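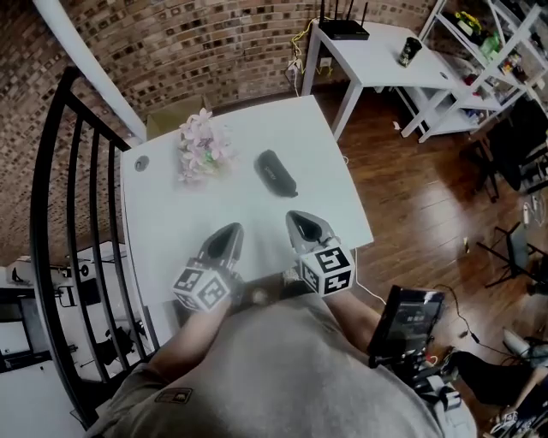

## Part 3: Setting up the upstairs tables

Okay, you've got the legs on and the thing is standing up by itself, so the hard bit is over! I've put together more of these white tables than I care to admit (Maëlle Caron and I did the whole upper floor of the Stindale place in March), and this part is where you decide where everything goes and get it plugged in.

1. **Pick which table is for sitting and which is for stuff.** I keep the front one for working at and push the second one back toward the brick wall. The router lives on the back table.

2. **Turn the front table so the grommet hole suits you.** It's the round gray one. Mine ended up near the left edge, and I like it there. If yours lands on the wrong side, spin the whole table around before you put anything on it. Get a second person for this. I've tried it alone and I scraped the floor.

3. **Leave a gap by the stair railing.** You want to be able to run your hand along the rail without bumping a table corner. I leave enough room to walk past sideways with a laundry-sized box in my arms - that's my whole measuring system.

> **Caution:** The balusters have gaps between them and there's a floor below with people on it. Don't leave pens, screws or the hex key near the railing side. Normand Gosselin was downstairs when I lost a washer and he still brings it up.

4. **Stand the router on the back table with its antennas pointing up.** All four of them. Ours is happy there and I get a good signal down on the lower floor too, even by the white cabinets.

5. **Drop the cables down the wall to the outlet.** We have yellow and white ones hanging behind the table. Let them hang with a little slack. If you pull them tight, the first person who nudges the table will unplug you.

> **Note:** Drinks and routers. I know, I know, there's a cup on ours, near the right end. Keep yours well away, or put it on the shelves.

6. **Load the shelving unit.** Heavy things low, please. The little colorful containers go on the lower shelves, and bags can go wherever they fit. Check the diagonal supports are snug before you load it, then check them again after a week.

7. **Put something nice on the front table.** I'm serious, this is a step! We went with a small bunch of pale pink artificial flowers, which need no water (so no rings on the white top). A glasses case is fine to leave out as well. Just keep the middle open for whatever you're doing.

8. **Wipe the top down with a damp cloth.** White shows everything. Skip the scrubby side of the sponge.

Keep one cardboard box for spare parts. I slide mine against the foot of the brick wall, behind the table. Bolts left over? Go back to Part 2 and look at the crossbar.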